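Brick sorting: change to bin layout

The parts library at Bakevham moved to a new sorting scheme on January 14, 2018. Bricks are now separated by footprint first and by color second. Under the old scheme, color came first, and the 2x2 bricks of each color were mixed with every larger size, which slowed down anyone filling a kit list.

White and orange were converted first, as they make up most of the 1284 pieces in the Idness kit.
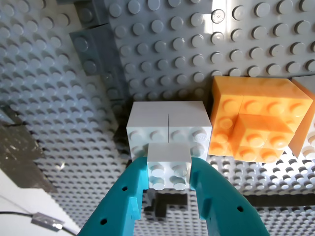
Two 2x2 bricks set side by side cover the same area as one 2x4 and are easily logged as one. Check for the seam before entering a count. Pairs that are pressed together should be separated and returned to the 2x2 bin. Translucent pieces go in their own tray, whatever their size.

Bins hold a maximum of 300 small bricks. Above that level the lower layers cannot be reached without tipping the bin out. Overflow goes in the lidded boxes on shelf 5, labeled with footprint and color in that order.

Karim Mahasneh has the revised label sheets. Corrections to the kit list go to Pieter Potgieter. The remaining colors will be converted by October.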